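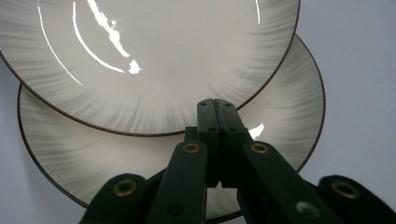 ### 3.2 Audience awards and later release

**Figure 1.** Plates with grey radial brushwork and a thin brown rim.

We next asked whether an audience award at a small film festival changes how soon a title reaches paying viewers. The sample covers 340 feature films shown at Claltbridge and Pavombridge, the two regional festivals introduced in Section 2. Films that already had a distributor before their first screening were left out, as were restored older titles.

Audience ballots were taken from the festival offices' paper records. Rahimi entered the ballots by hand and checked each total against the printed program. A film needed at least 50 valid ballots to be included. Four films met this rule but had no traceable release history, and we treat them as unreleased.

Award winners were released earlier than other films with similar scores, but the gap was small at Claltbridge and uneven at Pavombridge. Much of the Pavombridge result comes from one title, *Sanna*, which drew 2131 admissions in its first run and was picked up by the distributor Flukberg before the festival closed. With *Sanna* removed, the difference no longer holds at that site.

Timing matters more than we expected. Films shown on opening weekend were released sooner whether they won or not - buyers tend to leave early, and late screenings are seen mostly by local audiences. Titles that opened in December did worse on every measure, and we report them separately in Section 3.3.

We did not have access to sales contracts. Release dates come from cinema listings last checked on May 22, 2018, so any film sold after that date is counted as unreleased.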